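Stitch Night at the Flulluvgate Skills Room

April 2020

Welcome to the gallery! We have been meaning to put this page together since the suturing bench first opened, and now that there's finally a quiet stretch to sort through everything, we want to share what we love about it. Most of it comes down to thread, tissue, good light and a lot of patience. If you have never watched someone learn to close a wound one stitch at a time, we hope you'll see why we get so excited about it.

The skills room is on the second floor of the Rizk building, at the end of the long corridor, and it has seven benches. Tarek Jaber runs the beginners' hour and Mwanaisha Muli takes the people who already have their knots and want to get pickier about them. Both of them would talk about bite depth until midnight if you let them (and one evening in June they very nearly did).

The stitch everyone starts with is the simple interrupted. You pass the needle through one side, across and out the other, tie it, cut it, and begin again a little farther along. Each stitch stands alone, so if one is too tight you can snip it and put in another without touching its neighbors. It sounds so plain when you write it out! Then you sit down, your hands forget everything, and the first knot lands nowhere near where you wanted it.

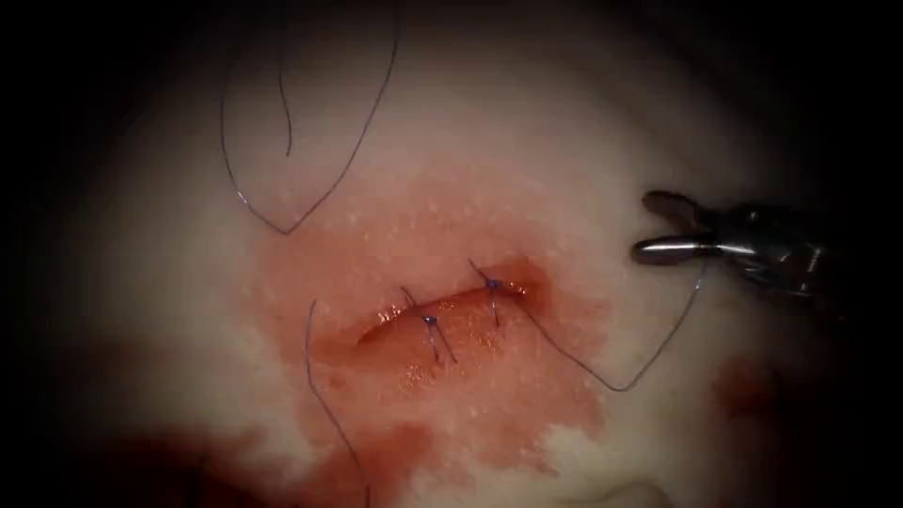
Spacing is what we all argue about, in the friendliest way. Mwanaisha likes her learners to place a stitch near the middle early on and work outward, so the two sides can't creep out of step with each other. Tarek would sooner start at one end and march along. We have tried both so many times, and what matters far more is taking the same bite on each side and keeping your hand steady as you pull the knot down. Watch the edges as they come together. You want them just touching, with a slight lift, and no puckering.

Then there are the knots, and we could fill a whole page with those. Monofilament is springy stuff. It glides through tissue beautifully and then does its best to untie itself the moment you look away, so we teach a good square knot with extra throws and we check every one. Blue and violet threads are favorites at our benches. They show up so well against pale tissue and red edges that you can study the tails and see which way everything is lying. People new to the room are always surprised by how tiny a finished knot is. All that fiddling, and you end up with a bead!

A word about tails, since we get asked so often. Cut too short, the knot may slip. Cut too long, they flop across the next stitch and get caught up in it. Tarek keeps a card of good and bad tails taped inside the supply cupboard, and it's worth a look even if you've been sewing for years.

Loose thread is the other thing to get used to. A long strand wants to loop and wander wherever it pleases, and half of learning to suture is learning where to park the part you aren't using. Draw it through slowly, lay it to the side away from your needle, and give yourself a second before the next throw. Your shoulders will come down too.

Last year the benches got through almost 2,000 packets of suture, a number that still makes us grin. We also made a practice booklet called Jalovora, with six short exercises that go from a single straight stitch up to a curved closure with uneven edges. Exercise four is the one everybody grumbles about and then asks to repeat. Copies are in the rack beside the sink, and Mwanaisha has the answers to the knot puzzle on the back cover.

We'd love to add your work to this gallery. Bring in a closure you're proud of, or one that went a bit sideways and taught you something, and leave your name with either of us along with the thread you used and which exercise you were on. The mattress stitch people have been promising us theirs for ages, so come on, let's see them!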